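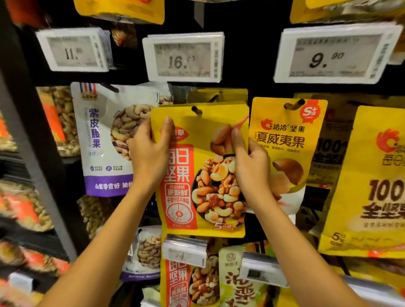 4.3 Failures at the peg hook

Most of the faults logged during the Narnby trial came from one step of the restocking task, the removal and return of hanging pouches. The policy running on the Matheson arms had been trained on first-person recordings of people handling goods in supermarkets, and performed well on flat shelves. Hanging stock was harder. In Figure 4 the person holds the yellow pouch of mixed nuts by both upper corners while the peg still passes through the hole at the top, and other pouches hang close by on either side. The arms copied this two-corner grip quite closely. What they did not copy was the small lift needed to bring the hole level with the peg before pulling.

Figure 4. Two-handed grip on a hanging pouch, first-person view.

Of 2,283 attempts at hanging stock, 18 ended with the hang hole torn through to the top edge of the pouch. In 3 of these the pouch came free suddenly and the right arm struck the rail that carries the electronic price labels. One label was knocked off and landed outside the marked work area. The aisle was closed to shoppers at the time and there were no injuries, but the event was treated as a safety matter and the trial was stopped on 6/9/26.

The logs show the same pattern in each torn pouch. Both grippers closed, the wrist moved back along a straight line, and the pulling force rose for about 800 milliseconds before the plastic gave way. The force limit in the Humura controller was not reached. It had been set in July for boxed goods, which need a firmer pull when packed tightly, and it was carried over to the pegs without being checked again. We regard this as our error and not a fault in the controller.

A second cause lies in the training data. In many recordings the hands hide the top of the pouch during the lift, so the contact between hole and peg is seen poorly or not at all. Ruoxi Xue went back through the torn-pouch cases and found that the policy's estimate of the peg height was too low in most of them. Pulling from that height presses the upper edge of the hole against the peg.

Two changes were made before work restarted at the Arnum test store. The force limit for hanging goods was lowered and separated from the limit for boxes, and a rise in force without matching movement now makes both arms hold still until an operator clears the stop. We have not yet changed the height estimate itself. The lower limit also stops some pulls that would have succeeded, mainly where heavy pouches drag on the peg, and these are counted as failures in Section 5.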